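Bundero: a pile of home car repair notes

README, last touched Monday, August 10, 2020

Hi! Bundero is my collection of notes from people who fix their own cars at home. It's mostly small stuff: dead radios, wipers that quit in the rain, a dome light that won't go off, window switches, trailer plugs, that one blower speed that never works. I started it as a text file for myself and then friends began mailing me theirs, and now it's a table with 741 rows and a folder of longer write-ups.

I'm a hobbyist with a driveway, so please read everything in here as one person's notes to another. If your manual says something different, go with the manual.

What's in the folder

notes.csv is the main table, one row per repair
longform/ has the write-ups that wouldn't fit in a cell (Oldřich Hájek's saga about his heater fan is in there and it's worth the read)
words.txt is my list of spellings I've merged, so "blinker" and "turn signal" end up in the same place
old/ is version 1, kept so that nobody's links break

Columns in notes.csv

id: just a number, gaps are fine, I deleted some doubles
car_age: in years, as the owner gave it
complaint: what was wrong, in the owner's own words
first_guess: what they thought it was before they started
found: what they ended up blaming
hours: total time, including the trips to the store (people are very generous with themselves here)
again: yes, no or blank, for whether it came back within the month

My favorite column is first_guess. A lot of folks go straight for the expensive part, buy it, fit it, and then find a blown fuse or a crusty ground behind the kick panel. I've done it too, with an alternator, and I'm still a bit sore about it.
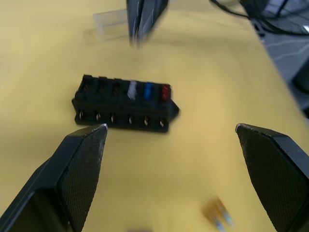

How I cleaned it up

I got more than 1,000 notes in all. I threw out anything with no complaint written down, plus the ones that were clearly about a boat or a lawn mower (sorry, Andidach folks, I loved the mower stories!). Names, plates and street addresses are gone. I left the typos alone in complaint and fixed them everywhere else.

Melur Kwok and I each tagged the found column separately and then argued over the rows where we disagreed. The big fight was over "corrosion." I wanted it as its own tag, and she wanted it filed under whatever part had gone green. We went with mine, but there's a second tag for the part, so you can sort either way.
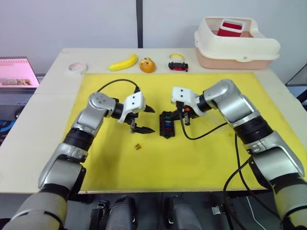
Larasati Ginting wrote in to say that "bad fuse" shouldn't count as a finding at all, that a fuse blows for a reason and half of those rows stop one step too early. She'd like a tag for cases where the owner swapped the fuse and never looked any further.

Fair point, and I've added it. It's called stopped_at_fuse and it's filled in for the rows where the note was clear enough. Plenty are still blank, and if you're in one of them and remember what happened next, please mail me.

Known problems

Version 2 still has trouble with hours. Danang Lau counted the whole weekend, barbecue and all, and I couldn't bring myself to edit it. There are also 5 rows where the car's age is older than the owner says it is in the longform version.

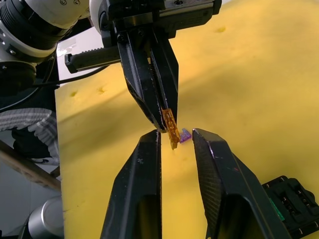
The other thing to watch is the again column. Blank doesn't mean no. It usually means I forgot to ask, or the car got sold. If you work out a repeat rate from it, leave the blanks out and say so. Also, most of the notes came from two towns, Stultton and Mangundap, and one of them salts its roads like a pretzel, so rust shows up all over the place.

Using it

Go ahead, for anything you like. A mention is nice. Hakim Mandagi keeps the mirror copy, so if my link is down, try his.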